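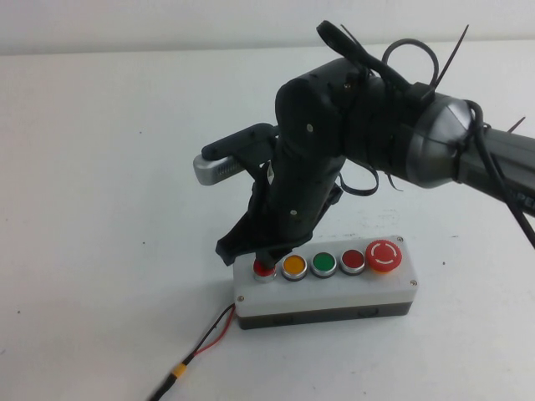 Trullis Town Council
Minutes of the ordinary meeting held in October, council room, 7 pm

The meeting was opened by the deputy chair, as the chair's seat has been vacant after the resignation last month. Three apologies were received. The minutes of the previous meeting were approved with one correction: in item 4 "Zimik Road" should read "Zimik Lane".

1. Vacant seat
The clerk read the letter of resignation. The notice of vacancy was displayed for the required period and the request for an election was received in time. The electoral roll for the ward has 1204 names. The poll will be held in the school hall, as the library is closed for repair of the roof.

2. Chair for the remaining term
Two members were proposed. The vote was by paper. The first count was equal and it was repeated after a short pause. The member for Tijani ward was elected with 7 votes and took the chair from this point.

3. Outside bodies
The former chair also represented the council on the Motuseck Harbour Board. One member asked if a person can keep this place after leaving the council. The clerk answered that the rules of the Board do not speak clearly about it — she will write to the Board and ask. Decision postponed.

4. Allowance
The chair's allowance stays at 1143 pounds for the year. A proposal to divide it by months between the old and the new chair was accepted, with 3 against.

5. Questions from the public
A resident of Zimik Lane asked when the street lamp near the bridge will be repaired. It was reported to the county in summer. The clerk will remind them again.

Next meeting: November, same place and hour. The meeting closed at 8.40 pm.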